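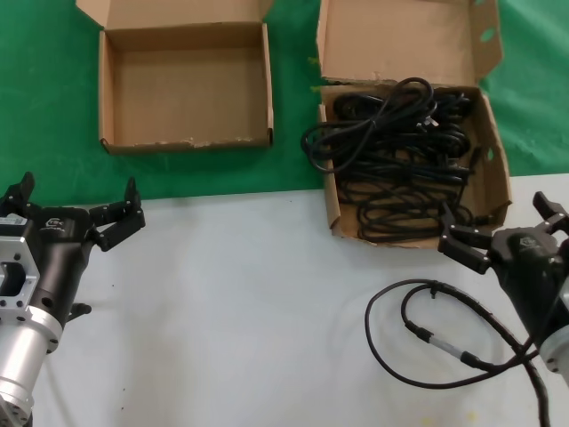

The Long Listen

Kanchan Saxena wonders whether her loudspeakers have been facing the wrong wall since 2002

By the time the second man had lifted his end of the Skamar, it was clear that the first man was not going to be able to lift his. They put it down again in the hall, on the good rug, and we all stood looking at it. A floorstanding loudspeaker in its carton weighs much the same as a fridge, but a fridge has the decency to know which room it belongs in.

I had borrowed the pair for the whole of August. The idea, agreed over the phone with an editor who lives in a flat with carpets, was that I would stop reviewing equipment for a while and review the room instead. Same amplifier, same records, same chair. The only thing to change would be where everything stood. It sounded like a holiday.

My listening room is a Victorian back parlour with a bay at one end and a chimney breast halfway along the longer wall. It has wooden floors, one bookcase, and a sash window that joins in with anything below middle C. For 17 years of reviewing I have put loudspeakers in the same two spots, either side of the fireplace, and written confidently about what they were doing. Readers have bought things on the strength of this. I would like to apologise to some of them, and I have kept the letters from the ones who got in first.

The trouble with rooms is the bass. Treble you can boss about with a curtain. Low notes are longer than most furniture and they pile up wherever the walls tell them to, so that one seat gets a double helping and the next goes hungry. In my parlour the double helping arrives at the chair. On a well recorded string quartet, the cello appears to be sitting in my lap. On dance music I can feel my tea.

To begin with I did what the books say. You set one speaker on the listening chair, play something with a walking bass line, and crawl about the floor until you find a place where every note sounds as loud as its neighbours. Then you swap over, putting the speaker where your head was. The books are illustrated with drawings of a slim person kneeling. They do not show anyone hoisting a Skamar onto an armchair, and having tried it I can report that the armchair came off worse.

The crawling, however, was a revelation. Under the bay window the bass was even and quick. By the door it vanished. Next to the bookcase there was a patch the size of a doormat where one note, an F I think, honked like a goose. My usual spots by the fireplace were a little better than the goose and a good deal worse than everywhere else.

So the system was going to have to turn round. I rang Katia Galli, who sets up rooms for a living and has the calm of a woman who has seen people cry over a sofa. She came on the train with a microphone, a laptop and a packet of biscuits, listened to one side of a piano record with her eyes shut, and asked me what was behind the bookcase.

"A wall," I said.

"Is it?" said Katia.

It is a doorway, boarded over at some point between the wars and papered on both sides. I have lived in the house for more than two decades. Katia knocked on it and it answered in F.

We moved the bookcase. It took the rest of the morning, mainly because I kept stopping to read things. With the books pushed hard up against the board and the shelves packed to the back, the goose went quiet. It did not leave altogether, and if you play organ music loudly you can still hear it shifting about in its sleep.

Then the speakers. Katia started them in the bay, well apart, and walked each one forward in tiny steps while I sat in the chair calling out like someone helping a lorry reverse. Every shift changed something. A hand's width forward and the singer moved out in front of the band. A hand's width more and she had climbed onto the coffee table. We took the coffee table out. This was a bigger improvement than my last amplifier, and I am not going to say what my last amplifier cost.

The toe-in, the angle at which speakers are turned towards the listener, was where we disagreed. I like them pointing straight at me, as if I were about to be interviewed. Katia likes them crossing behind the head, and thinks my way makes violins sound cross. We tried hers. The violins were less cross. I held out for another cup of tea and then gave in.

What I had by evening was a system I did not recognise. The amplifier, a Prajapati integrated that I had always described in print as "warm", turned out to be nothing of the kind. The room was warm. The Prajapati is rather dry, and very good at cymbals. My Sudano turntable, on the other hand, which I have called "lean" at least twice, has a perfectly good bottom end that had been getting lost somewhere near the door. I looked up the old reviews. They are beautifully written.

There have been costs. The view from the chair used to be of the garden and is now of the backs of two cabinets with the garden in between. The sash window has had to be wedged with a folded copy of this magazine, the Osent group test, which I knew would come in useful. Visitors open the door and find themselves looking at the top of my head.

I kept the Skamars until the end of the loan and moved them only once more, by accident, with the hoover. My own speakers then went into the same places and needed shifting by 21 centimetres before they were happy, which took a weekend. They are smaller and cheaper and I could carry one under each arm if the doorbell went. I don't miss the borrowed pair half as much as I expected, though I do miss what they did with a bass drum.

If you want to try any of this at home, do it before you buy anything. Empty the room as far as the household will stand. Use music you know well and are slightly tired of. Mark the floor with masking tape as you go, and write on the tape, or you will end up as I did with 24 small crosses and no idea which of them was the good one. And knock on the walls.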